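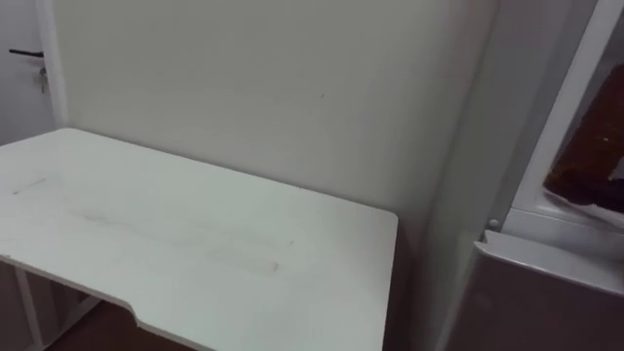
White desks are a mistake in any room where people do work with their hands, and I say this as someone who bought one. Mine is matte white, and I liked it in the showroom because it made the small room look bigger. It still does. It also shows every scuff.

I wipe it down most evenings. The crumbs go and the coffee rings go. The gray streaks stay, or they move over a little. Forough Khosravi, who shares the room with me, used to write with pencil and now uses pen for that reason. I think that is a bad trade. A desk should not decide what you write with.

The usual answer is to buy a mat. I priced one at 80 dollars, for a desk that cost 200. You would be paying to cover up the part you paid for. The other answer is a melamine sponge. It lifts pencil well enough, but on a matte finish it leaves a shiny patch that you notice every time the lamp is on.

My parents had a brown kitchen table with a burn on it and plenty of pen marks. We did homework on it and fixed a bicycle wheel on it once. I don't remember anyone wiping it with any care.

If you are furnishing a workroom, put the white on the walls and get a top in a middle color – tan, gray, green, whatever the store has. I plan to paint mine in October, after I find out what sticks to it.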